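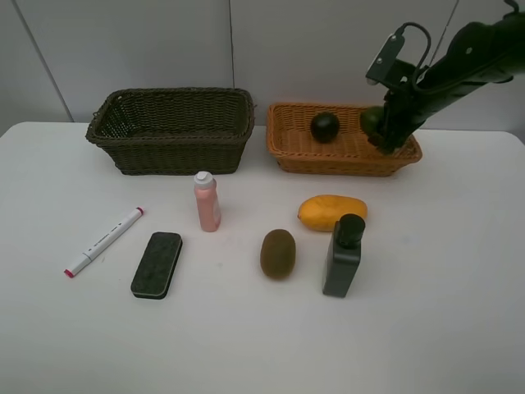 Chapter 4
Sorting: Deciding What Goes With What

Before you read any further, go and find the messiest flat surface in your home. Mine is the end of the kitchen table, the end closest to the back door, where everything lands when I come in. Last night it held two kiwis, a whiteboard eraser, a tube of hand cream, a mango I'd forgotten buying, and a bike light. I own several baskets. They were sitting right there behind the mess, and I still hadn't put a single thing in them!

I used to think that was laziness (some of it is). But when I started teaching this course, at a little adult education center in Mamthorpe, I noticed that the people who got stuck weren't the lazy ones. They'd stand over a table with a marker in one hand and a piece of fruit in the other, and they'd freeze. They had the time and they had the baskets. What they didn't have was a rule.

So this chapter is all about rules — where they come from, how to pick one, and what to do with the leftovers that don't fit. By the end you should be able to look at a mixed pile and name at least three ways to split it up, and then choose one on purpose.

What you'll learn in this chapter

How to tell a category from a container
Four common sorting rules and when each one helps
What to do with things that belong in two places
How to set up a basket so that other people in the house will use it too

Words to know

Category: a group of things that share something you care about.
Container: whatever holds the group. A basket, a drawer, a shelf, a shoebox.
Sorting rule: the question you ask of each item, such as "Can I eat it?"
Stray: an item your rule doesn't have a good answer for.

4.1 The category comes first

Say you have two baskets, one deep and dark, one shallow and lighter in color. Most of my students start with the baskets. They pick up the deep one and ask what would look nice in it, or they try to fill both to the same level. I did this for years. I once spent a whole August afternoon getting two baskets to look balanced on a shelf, and by dinner time I couldn't find the scissors.

Try it the other way around. Push the baskets back and look only at the loose things. Suppose there's a kiwi, a yellow fruit that might be a mango, a marker, an eraser for the whiteboard and a couple of bottles. Now ask one question of the whole lot. "Can I eat it?" gives you a fast answer for the fruit and the same fast answer for the eraser. You may have to turn a bottle around and read the label, and that's fine. Do it once, decide, and put it with its group.

When the groups are made, then look at your containers. Fruit bruises, and the piece at the bottom of a deep basket is the piece you find three weeks later (ask me how I know). A shallow basket lets you see everything you've got, so I give fruit the shallow one. Bottles tip over if the sides are low, so they go in the deep one. If your fruit group already has a start on it, say a couple of green ones waiting in a basket, you're halfway there. Add to what's begun.

4.2 Four rules worth trying

By kind. Food with food, writing things with writing things. This is the rule most of us learned as children, and it's still the one I reach for when a pile is badly mixed.

By place. Everything that lives in the bathroom goes in one basket, everything for the kitchen in another, and you carry each basket to its room. I love this one for the end of the day. It's quick, and you only make one trip per room.

By use. Things you need together stay together, even if they look nothing alike. A marker and a whiteboard eraser are the easy case. A harder case is the lunch kit that my friend Hòa Đỗ keeps by her front door in Ninh, with a fruit knife, a cloth, sunscreen and a pen. By kind it makes no sense at all, and she uses it every single day.

By time. Things that must be dealt with soon go in front. Ripe fruit is the best example I know. You could sort fruit perfectly by kind and still end up throwing half of it out.

You'll notice that the rules fight with each other. A marker sorted by kind goes with the pens in the desk drawer; sorted by use, it goes beside the whiteboard. Neither answer is wrong. Pick one rule for the pile in front of you and finish the pile before you switch. Changing rules in the middle is how you end up handling the same bottle four times.

4.3 What about strays?

You will always have strays. In my own house I allow one small dish for them, and when the dish is full I have to deal with what's in it before anything else goes in. Please don't start a "miscellaneous" basket — I've had one, and it swallowed a house key and my library card.

A stray is sometimes a hint that you're missing a group. If three tubes and bottles keep ending up in the dish, you probably need a place for tubes and bottles. Write down what lands there for one week before you go buying anything.

Try it yourself: Activity 4A

You'll need a cleared table, two baskets or boxes of different depths, and 16 small things from around your home. Take them from at least three rooms, and include some food.

1. Spread everything out so that nothing is touching.
2. Choose one of the four rules and say it out loud as a question.
3. Sort the whole pile by that rule. Put strays at the front of the table.
4. Match each group to a basket. Write one sentence on your reason.
5. Tip it all back out (gently, if there's fruit!) and do it again with a different rule.

Compare your two results. Which items moved? Which stayed with the same neighbors both times? Keep your notes, as you'll want them for the drawer project on page 148.

In the next section we'll take on the question I get asked most often, how to sort a space that you share with somebody whose rules are different from yours. Bring a patient friend if you have one.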